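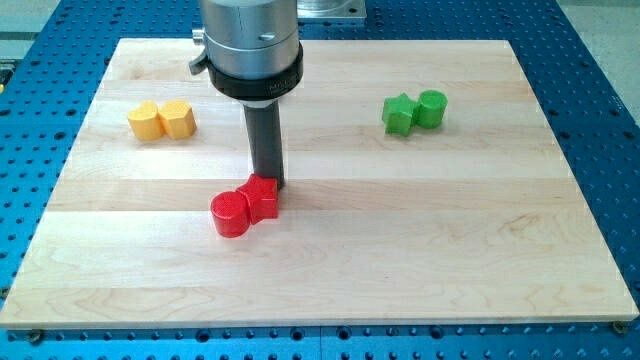
Comunidad > Robótica educativa > Proyectos de estudiantes > Manipulación y empuje de piezas

El brazo empuja bien las piezas sueltas, pero las piezas dobles giran y no llegan a la orientación pedida

Suha Semaan

Buenas tardes. Escribo en nombre del grupo de cuarto curso del taller de automatización del Instituto Golesley. Nuestro proyecto de este año consiste en desplazar piezas de colores sobre un tablero de madera mediante empuje, sin agarre, con un único dedo cilíndrico montado en la muñeca del brazo. Cada pieza está formada por dos bloques unidos lateralmente. La roja y la verde combinan una estrella y un cilindro; la amarilla, un bloque de contorno redondeado y un prisma. El programa recibe una orden sencilla («llevar la roja junto a la verde», por ejemplo) y debe dejar la pieza en la posición indicada y con una orientación determinada.

En la primera fase trabajamos con bloques individuales y los resultados fueron satisfactorios. Al pasar a las piezas dobles, la posición final sigue siendo aceptable, pero la orientación no lo es. Si el dedo apoya en la estrella, la pieza gira alrededor del cilindro y termina atravesada respecto a la trayectoria. Si apoya en el cilindro, gira en sentido contrario. Hemos registrado 482 empujes desde el mes de abril y en 119 de ellos fue necesario detener el ensayo por un giro excesivo.

Detallo el procedimiento que seguimos en la actualidad:

- La visión calcula el centro del contorno de color y lo toma como centro de la pieza.
- El programa traza una recta entre ese centro y el destino.
- El dedo desciende por el lado opuesto al destino, sobre la prolongación de la recta, y avanza sin detenerse hasta completar el recorrido.
- Al terminar se toma una nueva imagen y se comprueba el resultado.

Agradeceríamos orientación sobre dos cuestiones. La primera, si el error procede del cálculo del centro o del propio método. La segunda, si convendría sustituir el dedo por una pala plana, aunque las bases de la muestra de Urnitz, a la que deseamos presentarnos, exigen justificar por escrito cualquier cambio de herramienta respecto a la memoria inicial. Quedamos a disposición de los miembros de la comunidad para aportar más datos.

Ghassan Sfeir

Estimada Suha:

Por lo que expone, intervienen ambos factores, aunque el segundo tiene más peso. Un empuje con un solo punto de contacto es inestable por naturaleza. Aunque la recta pasara exactamente por el centro de fricción, cualquier desviación pequeña produce un momento, la pieza empieza a girar y el giro aumenta la desviación. Con un bloque aislado y compacto el efecto suele pasar inadvertido en recorridos cortos, y además en el caso de un cilindro la orientación carece de importancia. Con una pieza alargada se aprecia de inmediato.

Respecto al centro, el contorno visto por la cámara no coincide necesariamente con la base de la pieza. Si la cámara observa el tablero con inclinación, parte de lo que se segmenta corresponde a las caras laterales, y el centro calculado se desplaza. Recomiendo corregir la perspectiva con la altura conocida de los bloques y, a continuación, medir el centro real de forma experimental. El método que empleamos en nuestro centro es el siguiente:

1. Colocar la pieza en una orientación conocida y marcar su contorno con lápiz sobre un papel fijado al tablero.
2. Efectuar un empuje muy corto, en línea recta, por un punto elegido del borde.
3. Anotar el sentido del giro.
4. Desplazar el punto de contacto hacia el lado que reduce el giro y repetir hasta que el sentido se invierta.
5. Repetir todo el proceso desde una dirección perpendicular. La intersección de ambas rectas es una buena estimación del centro de fricción.

En cuanto al procedimiento, no es aconsejable completar el recorrido de una sola vez. Divídanlo en tramos cortos. Después de cada tramo, levanten el dedo, tomen una imagen, vuelvan a calcular la posición y la orientación y elijan de nuevo el punto de contacto. Si la pieza ha girado hacia un lado, el tramo siguiente debe aplicarse sobre el bloque que haya quedado retrasado. De este modo la pieza avanza con un ligero zigzag, pero el error no se acumula.

No cambiaría la herramienta. Una pala plana estabiliza el empuje cuando ofrece dos puntos de apoyo, pero con las puntas de una estrella el apoyo depende mucho de la orientación, y para desplazar una pieza cercana a otra la pala ocupa demasiado espacio. Por otra parte, la justificación escrita ante la organización les llevará un tiempo que pueden dedicar al control.

Un último aspecto: revisen la altura del dedo. Debe quedar muy próximo al tablero sin llegar a rozarlo. Si apoya en la parte alta del bloque, la pieza tiende a inclinarse y el rozamiento con la madera deja de ser regular.

Widad Moussa

A nosotros nos ocurrió algo parecido y se resolvió bajando la velocidad. Recomiendo probar con la mitad y limpiar el tablero antes de cada sesión.

Joscha Kohlhase

Coincido en lo esencial con la respuesta del señor Sfeir y añado dos observaciones relativas a la madera y a la planificación.

La primera se refiere a la veta. En un tablero de listones encolados el rozamiento puede variar según se empuje a favor o en contra de la veta, y también al cruzar las juntas. Conviene repetir la medición del centro en zonas distintas y comparar. En el taller de Sundbridge observamos diferencias apreciables entre el borde y la parte central de un tablero que a simple vista parecía uniforme. Si las diferencias son grandes, un lijado fino y uniforme suele bastar; desaconsejo el barniz, que hace que las piezas avancen a saltos.

La segunda se refiere al orden de las acciones. Es preferible orientar primero y trasladar después. Para orientar, apliquen empujes breves en el extremo de la pieza, perpendiculares a su eje mayor, hasta situarla como se desea. Inicien entonces el traslado por tramos, tal como se ha indicado, y reserven una última corrección de orientación para cuando falte poco recorrido. Dejen espacio libre alrededor del destino: si la pieza roja termina pegada a la verde, el dedo ya no tendrá por dónde entrar y la corrección moverá las dos.

No comparto, en cambio, que baste con reducir la velocidad. A velocidades bajas el giro depende casi por completo de la geometría del contacto y del rozamiento, de modo que el mismo empuje, más lento, da prácticamente el mismo giro. Solo se notará mejora si antes la pieza seguía deslizándose al detenerse el dedo.

Suha Semaan

Agradezco las tres respuestas. El jueves aplicamos la división por tramos y la medición del centro propuesta por el señor Sfeir. El centro que utilizábamos estaba desplazado hacia la estrella en la pieza roja y también en la verde. Con la corrección, la pieza roja llegó al destino con la orientación pedida en la mayor parte de los ensayos. La amarilla continúa dando problemas, sobre todo cuando el contacto cae en el lado redondeado, donde el dedo resbala. Mantendremos el dedo actual y abriremos una consulta separada sobre esa pieza cuando dispongamos de mediciones completas.

Etiquetas: brazo robótico, empuje plano, visión por color, proyecto de curso, muestra de Urnitz

Contacto | Normas de la comunidad | © Comunidad de Robótica Educativa. Todos los derechos reservados | Volver arriba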